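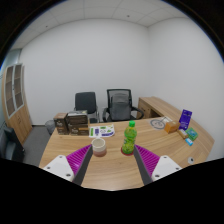

Garrafa de chá verde na base redonda vermelha, ao lado de um copo.

Base para copos Fosix, redonda
Marca: Tarigan
Cor: vermelha (também em cinza e areia, a areia só por encomenda)
Venda: avulsa ou conjunto de 2

Base para mesa de trabalho. Para quem bebe ao lado do teclado, do caderno, do processo que tem de ser assinado até às seis. Redonda, baixa, sem rebordo alto. Pega-se com dois dedos e passa-se para a outra mesa.

A Tarigan faz a Fosix desde abril, na oficina de Cirnalholm. Antes disso vendíamos a base de cortiça, que já não volta (muita gente pergunta, desculpem). A cortiça esfarelava nas bordas ao fim de uns meses e o cliente ligava, com razão. A nova é um composto de borracha, mais pesada, não anda atrás do copo quando se levanta o copo. Quem tinha a antiga nota logo.

Serve para: garrafas de plástico pequenas, copos, canecas de fundo direito, chávenas sem pires. Canecas de fundo muito largo ficam de fora, medir primeiro. Para bules temos outra coisa, ver a secção de mesa.

Madeira clara. É a pergunta do costume. Usámos em secretárias de faia e bétula com verniz mate e não largou cor. Em madeira só oleada, esperar uns dias depois de olear, senão a base cola um bocado e deixa o círculo que se queria evitar. Em madeira encerada, levantar a base de vez em quando. Vidro e pedra, sem problema.

Limpeza: água morna, gota de detergente da loiça, secar com pano. Não vai à máquina. Chá e café saem logo se for no próprio dia; vinho tinto na areia já é outra conversa, por isso é que só se faz por encomenda. Nada de lixívia nem álcool.

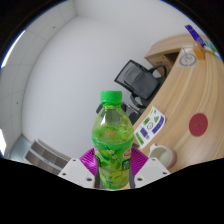
Chá verde de garrafa, tampa de rosca, rótulo com folhas e florzinhas brancas.

Garrafas frias. As que vêm do frigorífico suam e a água escorre até ao fundo, e uma base lisa faz ventosa: levanta-se a garrafa e vem tudo agarrado. A Fosix tem a face de cima texturada para isso. A água fica na textura, o fundo solta. Se for uma tarde inteira de calor convém passar um pano a meio, a base não absorve nada, só segura.

Peso e aderência testados cá dentro pela A-yeong Min, que montou e desmontou a mesma mesa 200 vezes e fez uma folha de cálculo que ninguem lhe pediu. Ficou a versão mais grossa das que ela experimentou.

Encomendas
Referência 1111 para a vermelha. As outras cores têm referência própria, está na etiqueta de preço.
Escritórios e cafés: a partir de cerca de 3000 unidades fazemos cor própria, falar com a Marlina Hartono. Gravação de nome não, por enquanto. Prazos só depois de confirmar a cor.
Levantamento na loja de Fodville ou envio. No envio vai em cartão, sem plástico. Se chegar dobrada, pôr debaixo de uns livros de um dia para o outro, volta ao sítio.
Trocas: com talão, sem uso. Se tiver marca de chávena não dá para trocar, lamentamos.

Conjunto de 2 vem sempre da mesma cor. Para misturar, pedir avulsas e escrever as cores no campo das observações, que nós lemos mesmo.

Comentários

Ningsih Wibisono
Comprei o conjunto para o escritorio. Cheira um pouco a borracha na primeira semana, depois passa. De resto impecável, a mesa agradece.

Aiman Sumampouw
A de cortiça era mais bonita. Pronto, está dito. Mas esta não foge.

Adi Osman
Dá para copo alto de cerveja, daqueles de pé estreito?

Tarigan (loja)
Adi, dá, desde que o pé caiba todo em cima. Se tiver dúvida traga o copo à loja de Fodville e experimenta-se.

Adi Osman
Levei, cabe. Trouxe duas cinzentas.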